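About Pluvdale

We teach robots to fold laundry. We have been at it long enough to have opinions about sleeves.

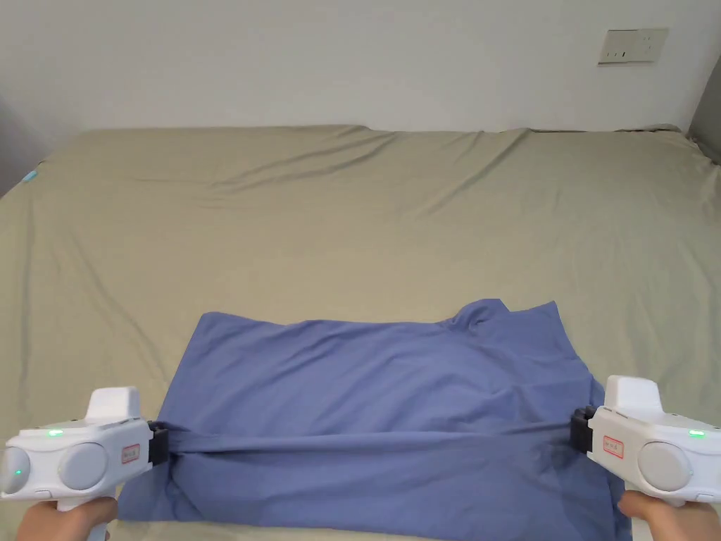

Most people who write to us assume we build robots. We don't, much. We own two arms, which live bolted to a table and spend a good part of their lives waiting for a replacement cable. What we mainly work on is the step before the arms get involved: collecting examples of a person doing a chore well, in a form a machine can learn from. Our method is called Grudum. The name was picked in a hurry for a grant form and we have since printed it on mugs, so the matter is closed.

How we got here

Pluvdale began as a side project at Devadiga, a small automation shop that made sorting equipment for commercial laundries. Devadiga was very good at moving bags of towels from one end of a building to the other. Every so often a customer would ask whether the machine could also fold, and everyone in the room would look at the floor.

Folding machines do exist, of course. They are large, they like flat rectangles, and they want each rectangle fed to them squarely. A shirt that has spent a night at the bottom of a hamper is a different customer. It has no fixed shape. It has an inside and an outside and it isn't always showing you the right one. You can pick it up the same way twice and get two different lumps.

We spent our first year trying to write rules for this. Find the collar. Find the hem. If the collar is under the hem, do this other thing. The rule book grew to 264 rules, several of which disagreed with each other, and the arms could fold one particular T-shirt belonging to one particular engineer. When he took it home to wash it, the fabric softened and the arms couldn't fold that one either.

So we quit writing rules and started recording people.

What we do all day

The usual way to show a robot arm how to do something is to drive it by remote control. A person sits at a console, or holds a second pair of arms, and steers the real ones through the job. It works. It is also slow, it needs the whole robot in the room, and folding a shirt that way feels like buttering toast with oven mitts on.

With Grudum, the person leaves the robot behind and carries only the hands. You hold one gripper in each hand, with the same kind of pinching jaws the arms will have, and you do the chore yourself at something close to normal speed. The recording keeps what the jaws did and what the camera saw while they did it. Later, a learning program studies a big pile of these recordings and works out what a pair of jaws ought to do next when the cloth looks a certain way.

The charm of this is that you can do it anywhere there is laundry. Our early sessions all happened on one white lab table, and we ended up with a system that was very confident about shirts on white lab tables. Put the same shirt on a bedspread and it behaved as if it had been dropped into the sea. Now we record on beds, sofas, ironing boards, kitchen counters and the tops of dryers. We have learned a lot about how other people make their beds and we will take it to the grave.

The other charm is that jaws keep you humble. With ten fingers you can smooth, tuck, pinch and flick all at once without thinking about it. With two pairs of jaws you have to decide which bit of cloth to hold and which way to pull. New recorders always try to fold the way they fold at home and give up on it within the hour. The folds they come up with after that are the ones worth keeping, and they are also the ones an arm can copy.

What we found

Our longest study so far ran on shirts alone, and this is the part of the page our funders asked us to put higher up.

We collected 917 recordings of shirts being picked up, straightened and folded. Our plan was to train on every one of them. A mix-up with a storage drive meant that the first training run used only 600, and we didn't notice until the results came back rather good. We then trained again on the full set, expecting better, and got slightly worse.

It took us most of May to work out what had happened. The recordings left out of the first run were mostly from our earliest sessions, when we had told people to be neat. Neat recorders laid the shirt out perfectly before they began and never made a mistake. The program learned from them that shirts are always flat and that nothing goes wrong. It had no idea what to do about a bunched collar or a sleeve that had wandered underneath, having hardly ever seen one dealt with.

The later recordings were messier. People started with the shirt however it landed. They grabbed the wrong layer, let go, and grabbed again. They pulled an edge tight, didn't like it, and pulled it from somewhere else. We had been quietly embarrassed by these and had talked about deleting them.

We no longer tell anyone to be neat. Our instructions to recorders used to run to four pages and now fit on a card. The gist is: start from a mess, fix your mistakes on camera, and don't apologize to the shirt.

The second finding is smaller and we are fonder of it. One move shows up in nearly every good fold, whatever the garment. The recorder takes the near edge at two points and draws it tight before doing anything else. A taut edge gives you a straight line, and a straight line is something you can fold to. When we marked that moment in the recordings and had the program treat it as a goal of its own, the arms stopped a habit we called kneading, in which they would pat away at a shirt for several minutes as if it might rise. We wrote this up as a short paper with a long title. Our parents have copies.

What still doesn't work

Fitted sheets. Please don't ask about fitted sheets.

Buttons are poor. The arms can fold a buttoned shirt but can't do up an open one, and a half-buttoned shirt makes them wander off to a corner of the table. Socks can be picked up but not matched, and we have been told this puts them level with most households. Anything silky slides out of the jaws on the way up. Black clothing on a dark surface is hard for the camera, which has to guess where one stops and the other starts, and it guesses with great conviction.

Speed is another sore point. Our best full fold of a long-sleeved shirt takes the arms longer than it takes any of us, and some of us are bad at it. We show our videos at normal speed. If you have watched a robot demo and noticed that the person in the background was walking awfully fast, you will know why we bring it up.

Who we are

There are 7 of us. Between us we cover machine learning, mechanical design, a bit of sewing and one abandoned career in hotel housekeeping. The last of these has been the most useful by a wide margin. We make decisions by arguing until lunch.

We share a building with Dakura, who make the jaws for us and for several other groups. They have been patient about our requests, including the one for a jaw that is "grippy but not in a grabby way." They came back with four versions and a note asking us to use numbers next time. We picked the third one. It wears down faster than the others and leaves no marks on cotton, so we buy a lot of them.

Everything gets labeled here. This dates from an afternoon when we swapped a left-hand unit for a right-hand one and recorded a full session with the data reversed. The program that came out of it folded shirts inside the arms' own elbows. We keep that video for visitors.

Working with us

We take on recorders for short paid stretches through the year. You don't need any background in robotics, and it may even slow you down. You need two hands, some patience, and the ability to fold the same blue shirt again and again without taking it personally. We pay for the time you spend practicing as well as the time you spend recording. Snacks are provided and are kept well away from the clothes.

If you are a research group and would like to use our shirt recordings, write and tell us what you want to try. We share them free for research and charge companies a fee, and the fee keeps the lights on and the snacks coming. We ask that you tell us when something doesn't work. People are generous with good news in this field, and we have plenty of that already.

We also accept old clothes, clean please. We are well stocked with T-shirts from conferences. We are short of anything with a hood, anything knitted, and children's sizes, where a sleeve can be narrower than the jaws that are trying to pick it up. Drop them at the side door. The front door sticks, and in a building with two engineering firms in it, neither one has gotten around to fixing that.

Page last updated Jul 11, 2020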